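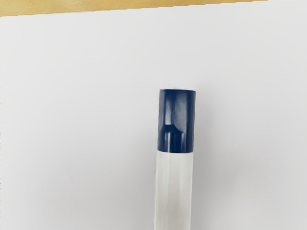
Wrist view, sim. Blue cap and white body on the white sheet, nothing else on the surface in view.

Notebook | Runs | Assets | Index

July, pen-in-cup, second batch

Goal for this batch: simulated demonstrations of one task, marker into pencil cup, to go into the Lollum training mix. Scripted planner generates the motion, Phelan does the rendering and writes the episodes. Instruction string is the same for every episode: "put the marker in the pencil cup."

Settings. Marker position and yaw randomized per episode, cup position randomized inside a smaller region. Wall, floor and table textures fixed for the batch. Two views saved, close and wide. Seeds are in the batch config, same folder as last time.

Counts. 693 episodes attempted, 524 kept. Most of the rejects are planner timeouts with the cup near the arm base. The rest are drops before release. Rejects go in their own folder with the failure code, don't delete them. Stellar wants them later for the success classifier.

Notes on the close view. White barrel on white surface has very little contrast. The edges are carried by thin gray outlines and the shadow on the right is close to nothing. The cap is easy. I expect a policy trained on this view alone to key on the cap and guess at the barrel axis. Compression makes it worse: smudging on the sheet is on the same order as the shading on the body. To do: re-export a subset at higher quality and diff the barrel edges. If the difference is small, leave the setting alone, disk is already tight.

Also considered a gray sheet. Decided against it for this batch, it would split the set in two. Could go in as a texture variant next time.

Notes on the wide view. Much better for orientation. With the marker up in the gripper, the cap sits over one of the red floor circles and the barrel over the wood edge, so both ends separate cleanly from the background. The mesh cup reads well at the rim. Lower down the mesh overlaps itself and goes solid black. Fine for this task, the rim is what matters.

Hold is diagonal, cap end up, lower tip just above the sheet and up and to the left of the cup rim. Pre-place height needs a check against the rim height in the planner before the next run. 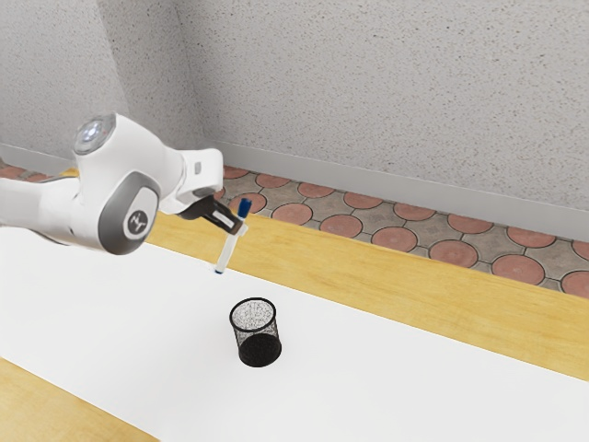

Next batch

- Raise the planner time limit, rerun the timeouts with the same seeds.
- Add 65 episodes with the cup at the far side of the sheet.
- Vary the floor. Red circles behind a blue cap in every wide view is a shortcut waiting to be learned.
- Hold out 275 of the kept episodes for validation, split by seed.
- Ask Irisix whether their loader still expects the gripper state as a binary. Ours is continuous.

Filed under: Sim data, Manipulation, Pick and place

Contact | © Phelan notebook pages | Back to top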